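Reading time: 4 minutes

The Last Table

I came home for my aunt's stuff on a Thursday, and by teatime I'd sold nearly all of it. The brown couch went first, to a couple with a ute and no rope (I gave them the clothesline, they were that keen). Then the bookcase, then the beds, then a box of Luvham saucepans that I'm fairly sure had never been used for anything but storing other, smaller Luvham saucepans. A man drove over from Darneo for the lawnmower and stayed for forty minutes telling me what was wrong with it. He still bought it!

What I couldn't shift was the table. It's a big pale thing, sort of off-white, and my aunt had fed half the street at it at one time or another. I did my homework on it. I shelled peas on it. I once had a whole argument with her across it over a school camp, and she went on buttering toast the entire time without looking down, right to the edges, and then handed me a slice and said I could go. I'd put it up for 26 dollars, which seemed a number people would trust.

The ad said pick-up any time before nine. So I waited, and while I waited I cleaned, and while I cleaned I kept finding bits of her.

There was a Pedance shoebox full of birthday candles, all of them burned down a little way. There was a tin of buttons with a tooth in it, and I believe the tooth was mine. There was an envelope with 3,000 written on the front in her big loopy hand, and I sat on the back step for a good while before I opened it, thinking about the hot water and the rego and all the other things I could fix. It was a crossword prize entry. She'd never posted it. She'd got 9 across wrong as well, and the colour rose in my face as though she'd caught me counting money that wasn't there, which I suppose I had been.

After that I went through the house faster. I did the linen, I did the laundry cupboard, I did the drawer with the dead batteries and the takeaway menus. Lozano's, where we used to get the fish, has been a tyre place since I was in high school, and she had three of their menus, flat as the day they were folded. I kept one. I put it in my coat and then took it out and put it in my bag, where it wouldn't get creased.

A woman turned up at half past seven. She had a little boy with her in gumboots, and he went straight under the table and lay down there on his back, looking up. I'd forgotten you could do that. I'd forgotten that underneath, down one end, there was a row of stars I'd drawn in biro when I was his size, lying in just that spot, listening to the grown-ups' feet.

"There's stars," he told his mum.

"Are there, love?"

"Heaps."

She ran her hand along the top and asked if it came apart, and I said the legs did. She asked if it had been a good table. Nobody had asked me that sort of thing all day, they'd only wanted to know would I take twenty, and I opened my mouth to say yes, very solid, and what I said was that I was terribly sorry but it had gone. Somebody had messaged. Just then, just as she'd pulled up. She was ever so nice about it. I gave the boy the tin of buttons, minus the tooth, and he shook it all the way down the path and into the car.

Then it was me and the table and no earthly way of getting it home. I've a flat with a kitchen you could cross in two steps! I rang the removal people and got a recording. I rang my neighbour, who owes me for the cat, and she said did I know what time it was, and then she said how long is it, and I went and lay down on the floor under the stars to measure it with my arms.

I told her it'd fit if we got rid of my couch.

"I like your couch," she said.

"I know," I said. "Do you want it?"

She said she'd bring the van at ten, and to have the legs off, and to find something to eat. There wasn't a thing in the cupboards. I went out to the car for the chips.

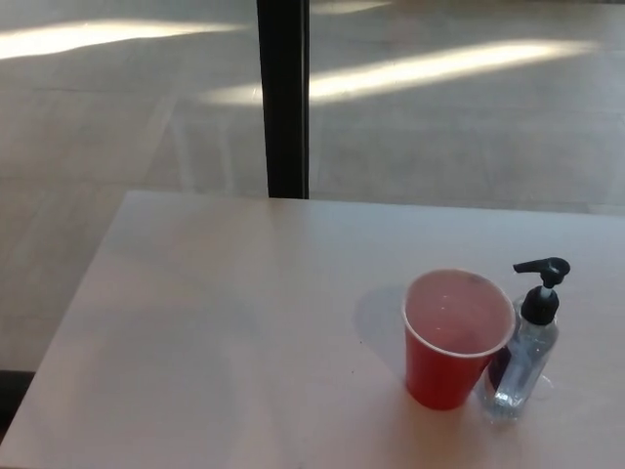 The Drive Back

We had it strapped in by eleven, legs in a blanket, and my neighbour drove with the radio off so we could hear if it slid. It slid once, at the roundabout. I put my arm over the back of the seat and held on to a corner of it until we got to my street.

Contact | Copyright, all stories remain with their authors | Back to top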